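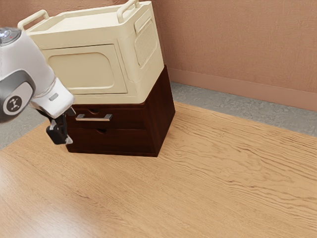
What finish holds up on drawer runners that are wood on wood?
Paste wax over bare wood. Leave the runners unvarnished.

tenonsaw_5
Asking because I have a Gallel chest from 2012 and the top drawer binds every April when the humidity goes up. The other drawers are fine.

Plankton
Wax will not fix a drawer that is too tall for its opening. Measure the side height at front and back, then the opening. You want 3 mm of clearance in the dry season.

tenonsaw_5
Clearance is around 1 mm at the back. Front is better.

oldglue
Then plane the top edge of the sides at the back. Take light passes and test the fit after each one. Wax last.

Quarterdeck
Disagree on planing first. Gallel carcasses from those years tend to rack. Measure the diagonals. Mine were off by 4 mm and a shim under one foot cleared the drawer with no wood removed.

Plankton
Racking would show in all the drawers.

Quarterdeck
Not if the back panel is only stapled at the bottom. The top opening moves and the lower ones stay put.

tenonsaw_5
Diagonals differ by 3 mm. Shimmed the left front foot. It runs better but still drags in the last part of travel.

oldglue
So both. Plane the back end now.

Quarterdeck
Restaple the panel before you plane anything.

tenonsaw_5
Will do the panel first. Is Buvero wax OK or does it need to be the harder Bilari one?

Plankton
Either. Buff it well.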